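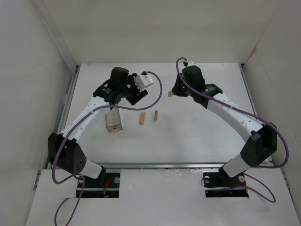 Saturday, up since 5 and not even sorry

They lifted the Flunumstead bridge last night and I was there for the whole thing! I'd told myself I'd watch from the parking lot for an hour and go home. I got to bed at 3 and was back down by the river before breakfast to see it in daylight.

The main span is 379 tons. I've been typing that number into delivery schedules since last fall, and it meant nothing to me until I watched it hang off two cranes with the river under it. It moves so slowly you have to line it up against a light pole to be sure it's moving. Then you look away to pour coffee and it's ten feet over (I missed the moment it cleared the east bank this way, still annoyed).

Vira Mykhailiuk ran the lift. I've only ever known her as the voice on the Tuesday calls asking where her bearings are, and she is so calm. The wind picked up before midnight and she just stopped everything, sat down on a cable drum and ate an orange. Forty minutes of all of us staring at the wind gauge. Then she got up, said "okay, let's go," and they went.

It sat down on the bearings at 1:50. The west end was out by 8 millimeters, well inside what they're allowed, and they jacked it over anyway. The Claltano crew cheered, and so did the people on the apartment balconies, who I'd assumed were going to complain about the noise.

Still a long way to go. Deck panels come from Bundska in May, then the railings, then the ramp on the Ouali Street side, the part I care about most. Mom's been going the long way around by the highway underpass to get to the clinic, 900 yards each way with her walker, and the new ramp drops her almost at the door. I sent her a picture at 2 in the morning and she wrote back right away, so she was up too.

Bolts: 3,810 in the splices, and they'd torqued maybe a third when I left. I asked one of the guys if it gets boring and he said no, he listens to baseball.

Things to do Monday — chase the paint touch-up order, fix the delivery dates for the lamp posts, find my other glove. I think it's under the bleachers by the viewing area. Going back this afternoon to look, and okay, to see the bridge again.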